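Shape blocks, second batch

July 9, 2018

The first set of blocks went to Tatu Kashindye in May and came back with a list. The heart was too shallow to read as a heart from the side. The cylinder rolled off anything that was not level. The edges were sharp enough to mark a softwood tray. All fair, and all fixable in the drawing.

Changes for the second batch, for anyone following along:

The heart is 2 mm deeper in the cleft and the lobes are a little fuller. The point keeps its angle but the tip has been rounded off.

The cylinder is shorter. It now prefers to stand up, and it stays there when the table is knocked. It will still roll if laid on its side, and I don't intend to do anything about that.

All top edges have a small chamfer. I tried a fillet first. On a fillet the layers spread out towards the top and the steps show badly, whereas a chamfer at 45 degrees prints cleanly and feels much the same under a thumb.

Infill is down to 13 per cent. I could not tell the difference by hand, and the filament saving across a full set is worth having.

I have left the surfaces as they come off the printer. Sanding was considered and dropped. On the first batch I took one cube through three grades of paper and ended up with a dull patchy thing that showed every fingerprint. The fine ribbing gives some grip and hides small scuffs. If you want a smooth block, buy a moulded one.

Colours are blue, red, yellow and green, as before. The yellow is from a new reel of Fevine and is slightly more opaque than the old one, so there is no longer a need for an extra wall to stop the infill showing through.

I set some of them out on the maple-coloured board to check the shapes against one another. From a standing height the heart and the star are easy to tell apart, and the blue triangle reads properly even with a point towards you.
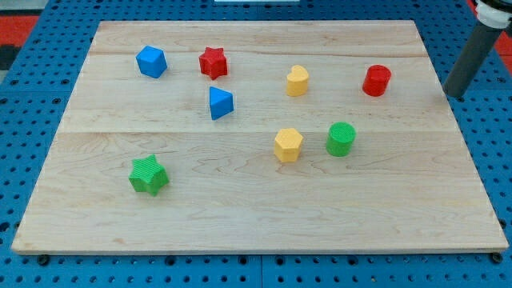

Printing notes

Each block takes some 50 minutes at my usual settings. The star takes longer on account of the extra perimeter, and it is the one most likely to lift at the points. A brim cures it. Trim the brim with a knife while the part is still slightly warm, as it tears once cold and leaves a ragged edge.

The triangle needs no brim. The cube needs nothing at all and is the piece to print first if you are checking a new reel.

Zawadi Muriithi asked whether the shapes could be made hollow with a lid, to take a weight. They could, but the heart would need a rebate that follows the outline, and my tolerances on inside curves are poor. I will try it on the cylinder and report back.

Still to do: a storage tray with one recess per shape, and a decision on the clearance.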